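House rules for working near an arm

We rewrote our lab rules in July. The old sheet had grown to 17 items, and most of them had been copied from a manual for a factory cell with a fence. We have no fence. We work with cloth on a table, people walk in and out, and the arm moves slowly enough that everyone gets careless around it. The new sheet has 4 rules.

The first is about the hold. If there is cloth in the fingers, no one touches the other end of it, even to straighten a fold. Say "hold" out loud, wait for the operator to say it back, then reach in. 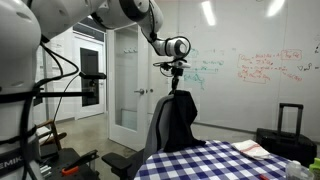
Roxana Bedoya: We have the same rule and I'd go further. Saying it out loud fails when the operator has headphones on. We make people put a hand on the stop button before anyone else reaches in.

I've added the stop button to the sheet. Headphones are now out as well, which cost me an argument on Thursday.

The second rule covers the wrist camera. Whoever is running the arm checks that view before closing the fingers. From the operator's seat you can't always tell one dark fabric from the next, and a sleeve with an arm in it is also dark fabric.

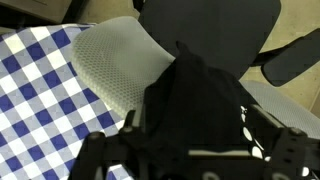 Wrist view, black cloth at the gripper, polka dots next to it.

The third rule is for the time between tries. Open fingers and an arm standing still don't mean the arm is off. Treat it as live until the operator says "parked." Hinata Nishimura wanted a light for this and I agree, but until we have one the word has to do. Don't reset the cloth before you hear it.
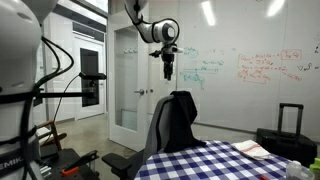
Rule four: write it down

Every stop goes in the log, including the ones that felt silly. Put the time, who called it and what the arm was holding. One line is enough. Mayu Wada reads the log each month and brings anything that shows up twice to the group.

The sheet is taped up by the light switch. If you change a rule, initial it and tell the rest of us the same day.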